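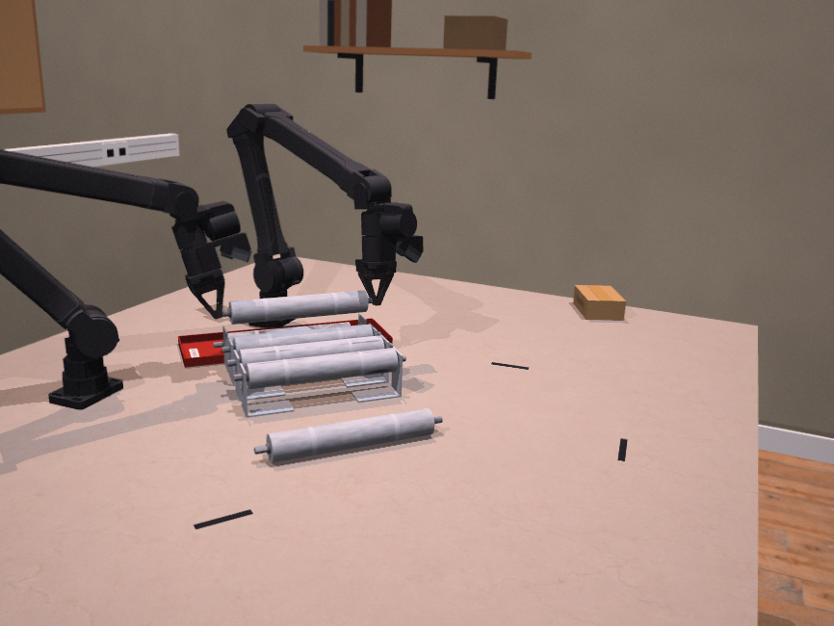
Roller Rack Handling Rules, Simulated Two-Arm Set
Data card and working rules
Version 4, March 2025

Summary

This release holds simulated episodes of two robot arms moving cylindrical rollers between a table, a rack and a tray. It comes with the rules used to script, check and accept those episodes. The rules are the larger part of the work. Anyone adding episodes is expected to follow them, and anyone training on the set should read at least the sections on grip, shared load and rejection.

The set was built by Nirkier for the Mendora handling project. Scene files are kept under the name Driltura, and older paths may still use that name.

Contents

Accepted episodes: 233
Rejected episodes, kept with reason codes: 72
Arms per scene: two
Grippers: parallel jaw
Source: rendered simulation only, no camera footage

Rejected episodes are in a separate folder and are not loaded by default. They are useful for training a failure classifier. Do not merge them into the main split.

Scene rules

1. The rack stays on its flat feet. It may stand partly on the red tray, but a scene in which a foot hangs over the tray rim is invalid.

2. Rollers in the rack lie in staggered, parallel rows, with the rear row highest. Load from the rear forward and unload from the front backward, unless the task file states another order.

3. A loose roller may start on the tabletop in front of the rack, at any angle. Its shafts must not touch the rack at the first time step.

4. Black tape strips are fixed marks. They do not move between episodes of one scene. Do not use them as goal positions unless the task file names them.

5. Cardboard boxes and wall items are background. Contact between an arm and a background item ends the episode with code B1.

6. Table texture and wall color may be varied. Roller color may be varied within gray only. Earlier versions allowed other colors, and labels for those episodes were removed in December.

Grip rules

Each gripper holds one end of the roller. A grip may close on the protruding shaft or on the body next to it, and the two ends do not have to match. The jaws must be closed on both ends before any upward motion is commanded.

A single-arm lift is not allowed for a full roller, even where the simulator would permit it. The payload limit in the arm model is generous and will hide a bad plan. Single-arm pushing along the tabletop is allowed at reduced speed.

Do not regrip in the air. If a grip slips by more than the tolerance in the task file, lower the roller, release both ends and start again. An episode that recovers this way is valid and should be tagged "relift".

Shared load rules

While both grippers are closed on one roller, the arms are treated as a single closed chain. One arm leads and the other follows. The leading arm is named in the header of each episode and must not change before release.

Keep the roller horizontal above the rack. The tilt limit is 4 degrees, measured between the two shaft ends. Tilt is checked at every step, including the steps in which the roller is lowered into its row.

Clearance between the suspended roller and the nearest roller in the rack must be greater than zero until the placing phase begins. The phase change has to be written by the planner. It must not be guessed afterward from contact data — this was the most common error in version 2.

Both grippers open within the same control window. A release in which one end drops first is coded R3 and rejected, whatever the final position of the roller.

Arm spacing

The base of one arm may stand directly behind the rack, with its links reaching up and then forward over the work. In that layout the upper elbow is often far above the rollers while the gripper is close to them. Collision checks must therefore cover all links, not the gripper alone.

No link of one arm may pass under a link of the other while a roller is held. Crossing is allowed with empty grippers and open jaws.

Rejection codes

B1: contact with background item
G2: upward motion before both grips closed
G5: regrip in the air
R3: uneven release
T1: tilt limit exceeded
L4: leading arm changed during carry

Use the first code that occurs. Do not list more than one per episode.

Splits

Train and test are divided by scene, never by episode. A total of 23 scenes were used, and two episodes from the same scene must not appear on both sides.

Known limits

Shaft friction is a single constant for all rollers. Cable drag is not modeled. Jaw pads are rigid, so contact forces at the shaft are higher than they should be and should not be used as a reference for hardware limits.

These rules are internal practice. They do not replace a risk assessment or any safety standard that applies to a physical cell. The Rutherford test cell has its own procedures, and where those are stricter they take priority.

Changes in version 4

Added L4. Tightened the tilt check to cover lowering. Clarified that tray labels are not read by the planner. Removed the optional third arm from all task files.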